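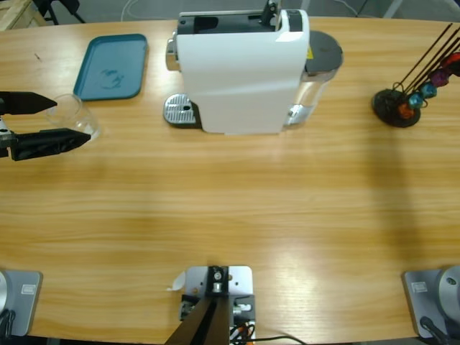
Hernent Comics will collect its office comedy series Brellance in a single hardcover this February, the publisher announced on Jul 5, 2023. The book gathers all 8 issues of the black-and-white series, plus a short story that ran only as a convention handout. Most of the comic takes place in the break room of a failing map company, where the staff meet over a capsule coffee machine, a white one with a dark lid on a clear water tank, and argue about whose turn it is to fill it. The first issue never leaves that room.

The hardcover runs 300 pages and will be printed at a slightly larger size than the single issues. Hernent says the lettering has been redone for chapters 1 and 2, which were put together before the series had a regular letterer. Readers had complained that some of the balloons in those chapters were hard to follow, mainly in the elevator sequence.

Extras include character sketches, unused covers and the full script for the final issue. The Rustad backup strips, which appeared in the second half of the run, are also included, but they have been moved to the end of the book so the main story reads straight through.

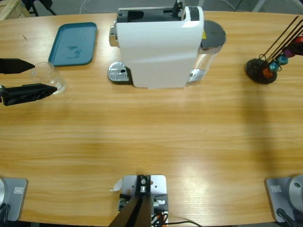
A limited edition with a slipcase and a bound-in print will be sold only through the Hernent website, with up to 81 copies set aside for stores that ordered the original series from the start. Those stores will be contacted by email before general orders open. The regular edition will be available through comic shops and bookstores.

Hernent also confirmed that Dirico, the science fiction series announced last year, has been pushed back and will not begin until after the Brellance book is out. No new date was given. Orders already placed for the first issue of Dirico have been canceled and will need to be placed again.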